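Where to start with the Kurora novels, and are the magazine versions different?

Posted by inkwell_dan, March 19, 2026

I picked up a paperback of the second Kurora book at a jumble sale and liked it a lot. It's a detective story by Tâm Hứa with a retired harbour inspector called Triệu. The note at the front says it was "first serialised in Delum in a shorter form". I'd like to read the series properly. Do I need the first book before I carry on, and is it worth hunting down the magazine parts? The one seller I've found wants 300 for a full run, which is a lot for something I may already own in a longer version.

marsh_reader

You can read the second one first, but go back before you try the third. The third gives away who sank the ferry on its opening page and takes it for granted that you know Triệu's brother.

The serial and the book aren't the same text. Delum ran it in monthly parts and each part had to end on a cliffhanger, so there are two false arrests that were taken out for the paperback. The whole tea warehouse chapter is new to the book, and so is the last conversation on the quay. I prefer the book. The serial does have the line drawings at the head of each part, and those have never been reprinted.

I wouldn't pay 300. Single issues turn up fairly often and the May one, with the opening chapter, is the easiest to find.

PollyT

start with book 1, its short anyway. the Tekus omnibus has 1 and 2 together but the print is tiny

oldserials

Agree with most of what marsh_reader says. Two things to add. The Tekus omnibus uses the magazine text for the first novel and the book text for the second, and doesn't say so anywhere. If your copy has 700 pages it's that one. The later printing was reset and corrected.

If you do buy the magazines, ask whether the letters pages are still in. Hứa answered readers there for most of the run, and explains where the harbour map came from.
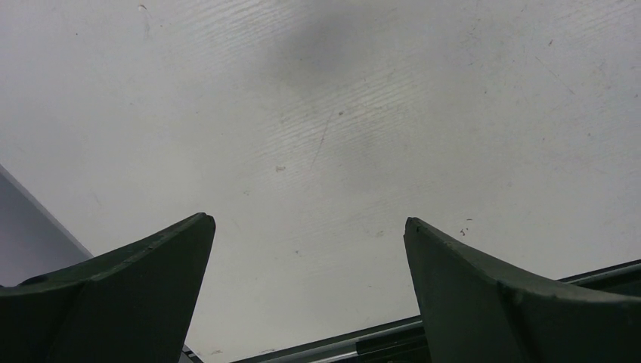
Dark green grippers, pale surface behind.

Related threads
Reading order for long detective series
How to store old story magazines flat
Tekus omnibus: which printing do I have?
Serial cliffhangers that were cut from the book
Who drew the Delum covers?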